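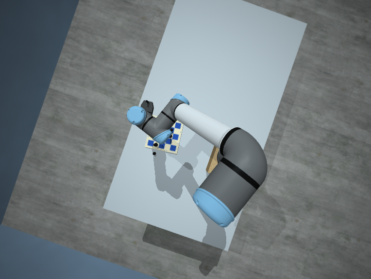

Un plateau bleu-gris, un parquet autour.

1/ Je vois passer depuis octobre des fils qui jurent que les échecs rendent les enfants meilleurs en maths. Avant que l'école de mon fils signe avec Olteo (abonnement annuel, « programme cognitif »), j'ai voulu lire ce qu'il y avait derrière. Je ne suis pas convaincu.

2/ La plaquette cite un seul essai, mené par Mitsotakis-Vlachou. 36 élèves. Pas de groupe témoin, ou alors bien caché. Les enfants ont été testés avant, puis après, et ils ont progressé. En une année scolaire, des enfants de huit ans progressent, oui.

3/ « 75 % d'amélioration de la concentration. » Mesurée comment ? Par un questionnaire rempli par les enseignants, qui savaient très bien quels élèves jouaient. J'ai demandé la grille par mail. On m'a renvoyé la plaquette.
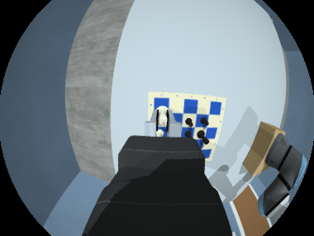 4/ Le transfert, maintenant. Apprendre à placer un cavalier, ça apprend à placer un cavalier. Pour que ça déborde sur les fractions, il faudrait un mécanisme, et je n'en trouve aucun dans leurs 4 pages. « Stimule la logique » — je veux bien, mais laquelle ?

5/ Zinash Feyisa, qui anime le club de mon quartier, me répond que les gamins y apprennent à perdre et à rester assis une heure. Ça, je l'entends. Elle ne promet pas de points en calcul et son club ne coûte presque rien.

6/ On me dit aussi : comparez avec Zumia. J'ai comparé. Même vocabulaire, mêmes courbes qui montent, axe vertical sans unité. Quant à Nollasix, leur page « études » renvoie vers deux témoignages de parents.

7/ Je précise, vu les réponses : j'adore les échecs. J'y joue mal depuis le collège et mon fils me bat avec la défense française. Je demande seulement qu'on arrête de les vendre comme un médicament.

8/ Le conseil d'école vote le mois prochain. Si quelqu'un a une étude avec tirage au sort et un suivi d'au moins un an, je prends, même si elle me donne tort. Les captures de plaquettes, j'en ai assez.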